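Grunmont Bench Set: data card

Maintainer: Yvette Nguyen
Status: partly withdrawn, see Known fault
Last revised: August 13, 2026

Summary
Wrist camera stills and joint logs from a two-finger gripper doing small-parts work. The full set holds 2000 episodes split between a fixture board and an open desktop PC.

Known fault
In 13 episodes the gripper kept closing after the force limit was reached. The controller logged the limit but the stop command was dropped when the log buffer filled. Fingertip pads were damaged and a slot holder had to be reprinted. No one was hurt. The faulty episodes are tagged overforce in the index and should not be used for training grasp force.

Fixture board tasks have the gripper come up from below to a thin part held in a narrow slot holder. Clearance is small and a late stop bends the part.
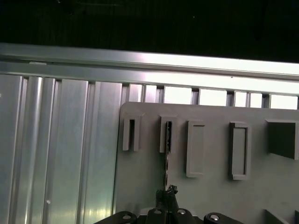

Murray Vachon wrote back that the tag is too narrow in his view, and that any episode recorded in the same session as a fault should be treated as suspect until the logs are checked. We agreed. Those sessions are now tagged review.

Motherboard tasks
The PC is unplugged for all runs. Fingertips work between the memory slots and the CPU socket, with no cooler fitted. Approach speed was lowered in July and the force limit is now enforced in the drive as well as in the controller.
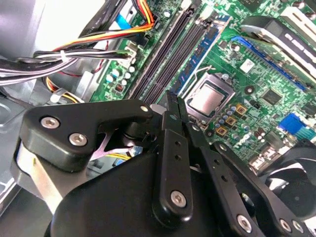 Can I still use the joint logs from the overforce episodes?
Joint positions are fine, but discard the force channel from the last 2 seconds of each one.

Open items
Buffer fix is in Cumodgate build 7 and has not been tested on the older wrist.
Review tags to be cleared by Jagadeesh Kotian, session by session.
Report new faults with the episode number and the colour of the status light.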